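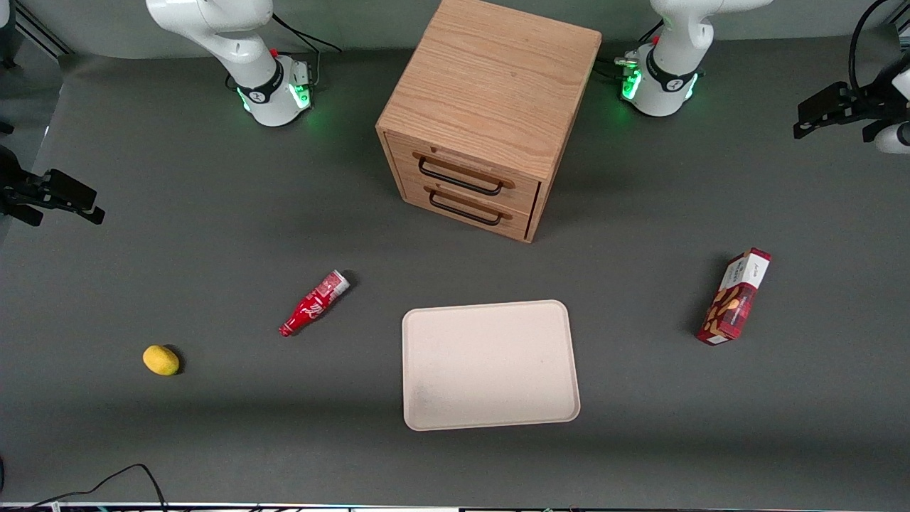

**KASTWOOD, May 23, 2024**

## Part-time coach, junior cricket

Kastwood Cricket Club is hiring a coach for its under-13 and under-15 squads. The job starts in June and runs through the end of the season.

You will lead 2 evening sessions a week and travel with the under-15s to away matches. Mieke Verhoeven handles fixtures and umpires, so you won't have to. Pay is $300 a week, plus mileage for away games.

We need:

- a current coaching certificate
- first aid training
- at least one full season with a junior side
- a driver's license

Wicketkeeping experience would help. Our last keeper coach moved away in the spring.

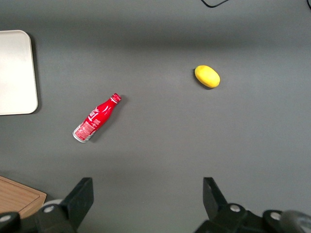 *A red Coca-Cola bottle on a gray tabletop.*

The club has over 200 members and plays on matting at the Sârbu Road ground. Nets are outdoors, and sessions move to the school gym in rain.

Send a one-page résumé and two references to Cosmin Manole at the club office. Interviews are with Cosmin and Rianne De Graaf. A background check is required before the first session.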